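Why Do Bedsheets Get So Wrinkly?

You climb into bed at night and the sheet is nice and smooth. You wake up in the morning and it looks like a map of the mountains! Where did all those lines come from? And why does the big blue blanket cover always end up in a ball?

Let's find out. You only need one bed, one sheet and two hands to try most of what's on this page.

A sheet is made of threads

Get your nose very close to a bedsheet. Closer! If you have a magnifying glass, even better. You should be able to see tiny lines going up and down, and more tiny lines going side to side. Those are threads. They pass over and under each other, over and under, all the way across the cloth. That's called weaving, and people have been doing it for thousands of years.

In one little square of sheet, as wide as your thumb is long, there can be 200 threads or even more. They're packed in snugly, but they aren't glued. Each one can bend and slide a tiny bit. That's what makes cloth soft, and it's also what lets it crumple.

Many sheets are made of cotton. Cotton comes from a plant, and each fluffy bit of it is made of very thin hairs called fibers. When you lie on cotton, you press it. You also warm it up, and you make it a little damp (yes, you do, everybody sweats a little at night). Warm, damp fibers bend easily. Then they cool down and dry out in their new bent shape, and there's your wrinkle!

Two kinds of lines

Not every line on a bed is the same. There are pulling lines and squashing lines, and once you know the difference you'll spot them everywhere.

Pulling lines are long and quite straight. They start at a place where something is tugging, such as the corner of the mattress, and spread out from it like rays from the sun. A fitted sheet, the kind with stretchy edges that hugs the mattress, often has lots of these.

Squashing lines are short and go every which way. You get them where cloth has been pushed together and has nowhere to go. Push the two ends of a towel toward each other on the floor and you'll see them pop up right away.

Look for long lines and short ones on these beige sheets. Which kind can you find the most of?
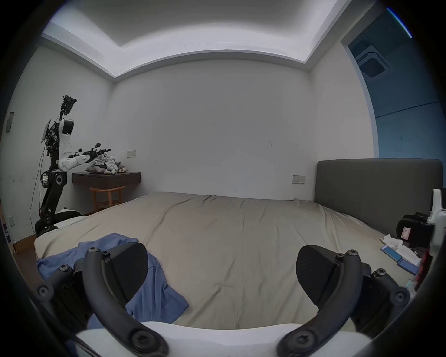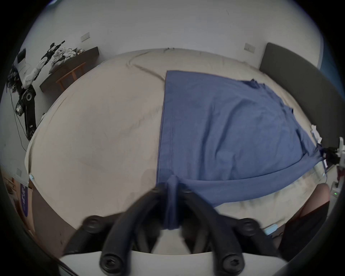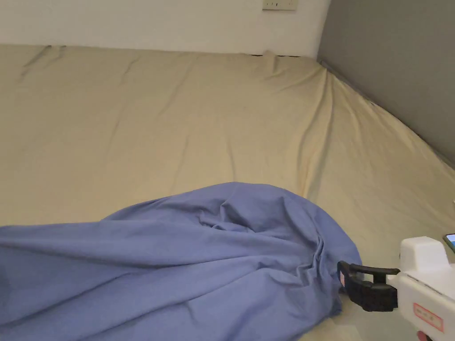 Carroll Children's Museum, Home Science Team

Did you see how different one piece of cloth can look from another? In the second picture the blue cloth has a straight seam along its left edge, and one of its corners is folded over. In the third picture there's blue cloth again, but bunched up. Now look at the beige sheet in that third one. Up toward the far left corner there are folds that spread out across the bed. We think those are super examples of lines fanning out from a corner.

There's another good thing to notice in the second picture. Find the place where the blue cloth is being pinched. It's gathered up into a narrow, twisted shape. A pinch like that brings a lot of cloth together into a very small space, so the cloth has to fold over and over itself to fit. You can make one just like it with a pillowcase.

Try it: the pinch test

You'll need a pillowcase or a dish towel, and a bed or a table.

Lay the cloth out and smooth it with the flat of your hand.
Pinch it right in the middle with your finger and thumb.
Lift it slowly, straight up, until it's as high as your nose.
Stop and look at the folds. How do they hang?
Let go!

What shape did it make on the way up? Most people get something like a tent or a ghost. What does it look like after you drop it? Now do it all again, but pinch a corner this time. The cloth hangs completely differently, and it's still the same cloth.

Try it: the big shake

This one needs a friend or a grown-up, and it's the most fun. Each of you holds two corners of a sheet. Stand far enough apart that the sheet is nearly flat, then lift your arms together and bring them down fast. Whoosh! Air gets caught underneath and the whole sheet puffs up like a sail.

As it floats down, the air pushes up on every part of it. That helps spread the cloth out, and lots of the squashing lines disappear. The pulling lines may come back as soon as somebody tugs too hard on one side. If that happens, look at where the lines begin. They'll point you to the corner that needs to be let out a little.

At our Dosska workshop last February we did the big shake with a sheet so large that 40 children could hold the edge together. It took us 5 tries to get everybody lifting at the same moment, and then it went right up over our heads and you could hear the shouting from the parking lot.

Can a wrinkle be undone?

Yes! Remember how warm, damp fibers bend easily? You can use that to flatten them too. An iron is hot, and a steam iron is hot and damp, so the fibers relax and get pressed straight. Irons are a job for a grown-up. But you can try a slower way yourself. Dip your fingers in water, flick a few drops onto a wrinkled napkin, pull it gently flat and leave it to dry. Check it after lunch.

Some cloth hardly wrinkles at all. Polyester, for instance, is made of smooth, springy fibers that like to go back to how they were. Wool is pretty springy as well. Linen is at the other end, and it creases if you so much as look at it! Check the labels on your clothes tonight and see what they're made of. Then scrunch each one in your fist, count slowly to ten, and open your hand. (Ask first if it's somebody's best shirt.)

Send us your wrinkles

Children in Cisania and Gruvia have been drawing their sheets first thing in the morning and mailing the drawings to us. We've got 2,167 of them on the wall by the stairs now, and there's room for plenty more. Use a pencil, draw only the lines you can see, and mark the long ones with an L and the short ones with an S. Write your first name and your age on the back.

Words to know

Fiber: a very thin hair that thread is made from.
Thread: lots of fibers twisted together into a string.
Weave: to pass threads over and under each other to make cloth.
Seam: a line of stitching that joins cloth or finishes an edge.
Crease: a line left behind where cloth was folded or pressed.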